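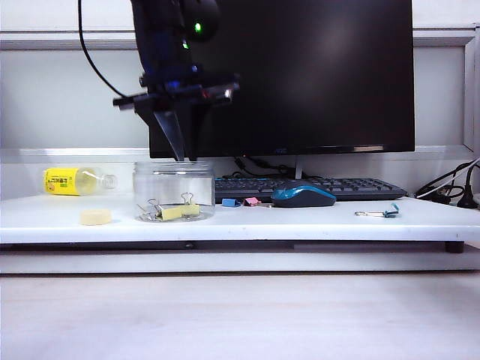
BRAKATPORT, February. By Gerrit Vanhove
100 shares | 7 comments

Who pays when somebody needs an operation?

Most people visit a doctor a few times a year. A short visit does not cost very much. An operation is different. It may need a surgeon, several nurses, a special room, medicines and a bed for many nights. All of these have to be paid for, and the total is called the cost of treatment.

In some countries the government pays for nearly all of it, using money collected from everybody as tax. In others, families pay a part themselves. Many places use a mixture of the two. In Brakatport, the public hospital pays for emergency care, and families share the cost of planned operations.

What is a health fund?

A health fund is a large pot of money that many people pay into. Each member pays a small amount every month, even when he or she is well. When a member becomes ill, the fund helps to pay the bill.

The Coppens Health Fund has 1,659 member families in the town and the villages near it. In most months only a few of them need an operation. The payments made by all the others are enough to cover those few. In another month it may be a different family's turn to be helped.

A fund has rules. It will usually pay for treatment that a doctor has said is needed. It may not pay for the journey to a hospital in another country, or for a relative to stay nearby. Members can ask for a copy of the rules at any time, and an adult can help you to read them.

What is an appeal?

Sometimes the fund cannot pay the whole bill, or a family does not belong to one. The family may then ask the public for help. This is called an appeal. It can be made in a newspaper, on the radio or on a website.

The people who give money are called donors. A donor may give a large sum or a few coins. Giving is a choice, and no person should be made to feel that he or she must give.

How do donors know that an appeal is true?

This is an important question. The Mundero Appeals Office checks every appeal before it is put on the public list. The office asks for:

- a letter from the hospital saying what treatment is needed
- a written estimate, meaning the price the hospital expects to charge
- the name of an adult who will be responsible for the money

Last year the office received 1,876 requests and placed 700 of them on the list. The money is normally sent straight to the hospital. If more is given than the bill requires, the donors are asked whether the rest may go to another patient.

Can children help?

Yes. A class may hold a cake sale or a sponsored walk. Speak to a teacher or a parent first. Children should not send money over the internet on their own, and should not share private facts about a person who is ill, even a friend. A card or a visit is also a kind way to help.

Words to know

Estimate: a careful guess at a price, made before the work is done.
Donor: a person who gives.
Treatment: the care given to help a patient get better.

Comments (7)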